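July, just after lunch

Spent the morning on the tidying trial with Felicja, and I'm writing it down before I forget which bits annoyed me. The idea was to get the floor of the big room back to something you can walk across without looking at your feet, and to decide once and for all what goes in bins and what goes on racks. We're calling the new layout Clorkar because Bent already labeled the folder that and I'm not renaming it (again!).

First go was everything soft in bins, everything with a handle on racks. Fine until you get to the odd stuff like hose ends, foam offcuts and the bag of 362 felt pads from Prinel that splits if you so much as look at it. Felicja wanted a lidded tub for the pads. I wanted them gone. We put them in a tub.

Second go went better. Heavy things low, tape and ties on the short shelf by the door, and no stacking bins inside bins, which is how we lost the good scissors last time.
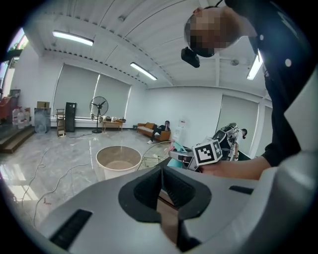

Bin placement is still the part I'd change. Felicja likes them along the wall and I like them out where you can drop something in as you pass. The big round tan one with the wide open top is my kind of spot, out on the open floor with the wire rack right beside it, so both are one reach apart. The white cables over on the left need a proper run along the wall though, I'd like them done before we mop.

To do: cable clips, more labels, ask Amanuel where the 900 mm shelf went.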